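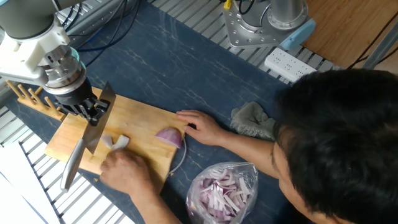 3.2 Onion preparation

Red onion was picked as the test vegetable for the Ostance prep study, mostly cheap and in season in August. Layers separate on their own, which makes piece size hard to control, and people disagree on when a piece is "done". All cutting on a board on the tabletop, large cleaver-style blade, no box graters or mandolins. As Figure 3 shows, the chunk is held from above with the fingers of the left hand pressing down, small pieces lying next to the blade, and sliced strips go in a clear plastic bag below the board. Bag was kept open during a session so strips could be added without much reaching.

Figure 3. Red onion on the cutting board, with bagged strips alongside.

Each session ran 20 minutes, one person per board. Bags weighed at the end, then again after 2 hours in the fridge at the Mivmont kitchen. Weight loss was small, see Table 4. Strips under 3 mm wide were put in a separate tray and not counted toward yield. In total we kept 1742 strips for the width measurments, the rest went to the Onier canteen.

Grip matters more than we expected. With a flat hand the outer layer slid off the chunk and the next cut came out wide. Curled fingers better, but slower, and tiring toward the end of a session. Carrillo boards slipped a bit on the smooth tabletop so a damp cloth was was put under them in later sessions (see 3.4).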